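Bandeja Tanton rectangular con borde: mi opinión después de un mes de café

Publicado en Reseñas de mesa y barra
Autor: Lev Maksymiv

Pido disculpas por mi español, que todavía aprendo. Escribo esta reseña porque antes de comprar busqué opiniones sobre las bandejas Tanton y encontré solamente fotos de catálogo.

Compré dos unidades del modelo rectangular oscuro en la tienda Mabula, en enero. En la web el color se llama "pizarra", pero según la luz yo lo veo gris o marrón. Las uso para servir bebidas para llevar, en vasos de cartón con tapa y faja negra, y a veces té frío en vaso de plástico transparente. No las he probado con tazas de cerámica ni con copas, así que de esto no puedo opinar.

El borde

Es lo mejor de la bandeja. Tiene la altura justa para que un vaso que resbala un poco se pare allí, y no molesta cuando hay que sacar el vaso con la mano. Con mi bandeja anterior, una Plutton completamente plana, perdí dos cafés en la primera semana. Con la Tanton no he perdido ninguno, aunque también es verdad que ahora camino más despacio.

Las esquinas son un poco difíciles de limpiar. El azúcar se queda allí y el paño no entra bien. Yo uso un cepillo pequeño con agua tibia.

La superficie

La base es lisa y no tiene goma. El vaso de cartón se mueve si uno inclina la bandeja, esto hay que saberlo. Con cuatro vasos llenos el peso está bien repartido si se ponen separados; si los cuatro van al mismo lado, la muñeca lo nota. El color oscuro esconde las manchas de café, pero muestra mucho las huellas de los dedos y las gotas secas de agua.

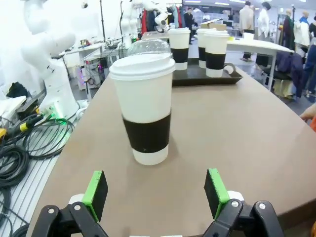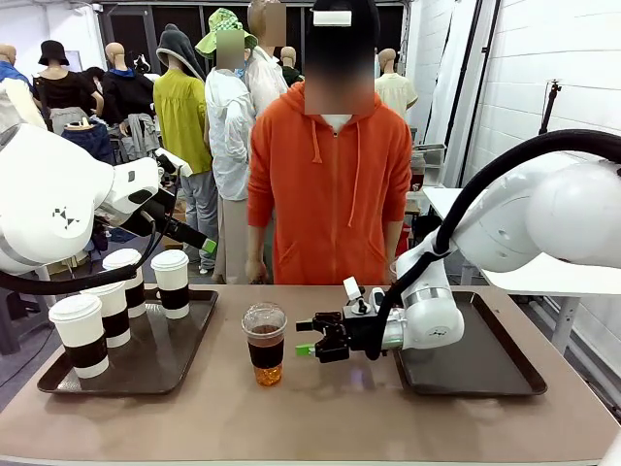
Vasos blancos de café con tapa y faja negra, con bandeja oscura de borde alzado.

"El borde no sirve de mucho si la base resbala", me escribió Amparo cuando leyó el borrador de esta reseña. Ella tiene el mismo modelo y añade: "Yo corté un tapete de silicona a medida y lo dejo siempre puesto. Se lava aparte y la bandeja casi no se ensucia. Lo que no me gusta es el precio, por ese dinero el tapete tenía que venir en la caja".

Le respondí que tiene razón en lo del tapete. Lo probé después, con uno cortado de un rollo que tenía en casa, y los vasos ya no caminan. Pierde un poco de elegancia, pero para trabajar es mejor así. En lo del precio estoy menos de acuerdo: pagué alrededor de 25 euros por cada una, y las más baratas que he tenido se doblaron antes del verano.

Los vasos y las tapas

Me preguntan también por los vasos. Son Bitilside, de cartón blanco. La faja viene aparte y hay que ponerla a mano, cosa aburrida cuando son 30 cafés para una reunión. Si la faja se pone demasiado baja, el vaso se agarra mal, porque los dedos tocan el cartón caliente. Yo la subo hasta la mitad y aprieto un poco.

La tapa cierra bien, pero hay que apretar por todo el contorno y no solo en el centro. Para el té frío prefiero el vaso transparente, porque se ve bonito el color y el cliente sabe enseguida cuál es el suyo. Pesa poco, por eso lo pongo siempre lejos del borde de la mesa.

Lo que cambiaría

Pondría pies de goma debajo. En una mesa lisa la bandeja se desliza cuando se retira un vaso con prisa. También querría una medida intermedia; en Mabula existe solo esta y otra muy grande, que no cabe en mi fregadero.

Mi nota es 4 de 5. Compraría otra vez las mismas dos, y el tapete desde el primer día.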